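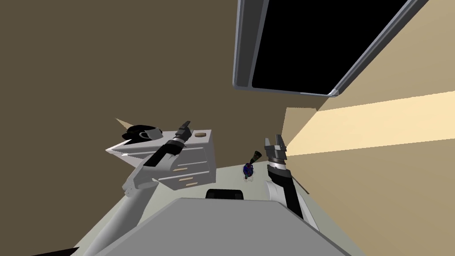
Two arms at work in one of our simulated living rooms, with the left gripper just above the cabinet top.

About Nodley

We write the house rules for robots that work in people's homes, and we love doing it! Nodley began with Jytte Fogh and Fotis Zervas arguing over how close a gripper should come to a shelf before it slows down. They wrote their answer on one sheet of paper. The sheet has grown into the Naklow Code, which now has 62 rules and is free for anyone to read, copy or disagree with.

Most of the rules are short. Keep the speed low near furniture. Know where the other arm is before you move this one. Stop if the camera view and the plan don't match. Some took ages to agree on, and rule 22 (what an arm should do when it can't tell what an object is) has been rewritten more often than any of us would like. The current version says to stop, back off by the same path and ask a person.

How we test

Every rule is tried in simulation first. Bożena Zawadzka builds the rooms, and she likes them a bit untidy – things left on the floor, things left on top of the drawers, the sort of home you and I live in. A rule has to hold for 30 runs in the same room before it goes to Przemysław Bednarek, who reads the logs and is very hard to please. We keep the bad runs as well and publish them alongside the good ones, with the settings, so that other teams can try them for themselves. 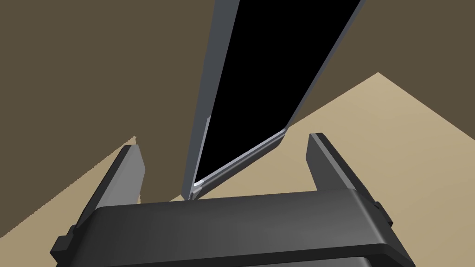
Gripper view, fingers wide open, with a dark flat panel between them.

Flat, thin things get a whole chapter of their own in the Code. Screens, frames and trays all look very different from the side, and a gap that seems generous from one camera can be tiny from another. Our advice is to check the gap from at least 2 views and to treat any possible touch as a touch until you know better. Bartosz Szczepańska wrote that chapter and will happily talk about edges for as long as you let him.

Joining in

We run an open reading of the Code each May at the Głowacki building in Prerkolia, where anyone can bring a rule they think is wrong. Students are very welcome, and so are people who have never touched a robot but have strong views about their own sitting room. Comments on the present draft are open until September 15, 2026. Please give the rule number and tell us what your arm did.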